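Zurück in der Seidelhalle

Jan 26, 2019

Gestern Abend war ich zum ersten Mal seit dem Umbau wieder im Konzertsaal von Kalldale. Die Seidelhalle, benannt nach der alten Klavierfabrik Seidel, war so lange geschlossen, dass ich mich an den Weg von der Haltestelle kaum noch erinnerte. Der Eingang liegt jetzt an der Hofseite. Wer wie ich aus Gewohnheit zur Straße geht, steht vor einer Glastür ohne Klinke und läuft einmal um den Block.

Gespielt hat das Curton-Quartett. Auf dem Programm standen ein spätes Haydn-Quartett, ein neues Stück mit dem Titel "Trurkico" und nach der Pause Schuberts "Rosamunde". Die Karte kostete im hinteren Block 4 Euro mehr als früher, das finde ich vertretbar.

Zur Akustik. Vor dem Umbau war der Saal trocken, man hörte jedes Umblättern, aber die Bässe blieben irgendwo unter der Bühne stecken. Jetzt ist die hintere Wand mit Holz verkleidet und der Teppich in den Gängen ist weg. Das Cello trägt deutlich besser, auch bei leisen Stellen. Die erste Geige klingt dafür in der Höhe etwas schärfer als früher, zumindest dort, wo ich saß, Reihe 14 links. Im Haydn hat mich das gestört, im Schubert nicht mehr. Vielleicht hatte ich mich daran gewöhnt, vielleicht hat das Quartett in der Pause etwas angepasst -- die Stühle standen danach jedenfalls weiter hinten.

"Trurkico" dauert eine knappe Viertelstunde und hat drei Sätze, die ohne Pause ineinander übergehen. Der erste besteht fast nur aus gezupften Tönen, der zweite aus einem langen Akkord, der sich sehr langsam verschiebt. Damit konnte ich viel anfangen. Der dritte greift das Zupfen wieder auf und wird immer schneller, bis er abbricht. Das kam mir zu kurz vor, so als fehle eine Seite. Der Applaus war freundlich. Zwei Leute vor mir sind danach gegangen und nicht wiedergekommen.

Den Schubert habe ich schon oft gehört und selten so ruhig. Das Quartett nimmt den langsamen Satz wirklich langsam, ohne zu schleppen, und im Menuett bleibt alles im Halbdunkel. Die zweite Geige hat mir hier am besten gefallen. Man achtet ja selten auf sie, aber die Begleitfigur am Anfang des ersten Satzes muss genau sitzen, und das tat sie. Als Zugabe gab es einen Satz Dvořák, den ich nicht gebraucht hätte.

Ein paar praktische Dinge, falls jemand hinwill. Die Garderobe ist jetzt im Untergeschoss und hat nur eine Ausgabe. Nach dem Konzert stand ich dort lange an. Das Foyer ist heller, aber es gibt weniger Sitzplätze, und an der Bar nimmt man keine Karten. Der kleine Saal nebenan fasst 70 Plätze und soll im März mit einer Reihe für Klavier solo anfangen. Das Programmheft kostet 2 Euro und enthält einen brauchbaren Text zum neuen Stück, die Angaben zum Haydn kann man überblättern.

Die Sitze sind neu bezogen, die Beinfreiheit ist leider gleich geblieben. Wer größer ist, nimmt besser einen Platz am Gang.

Ich habe mir für die Klavierreihe eine Karte vorgemerkt. Ob ich über den ganzen Zyklus schreibe, weiß ich noch nicht, über den ersten Abend aber sicher. 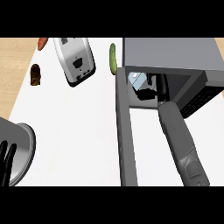
Möhre auf weißer Arbeitsfläche, am Computer gerendert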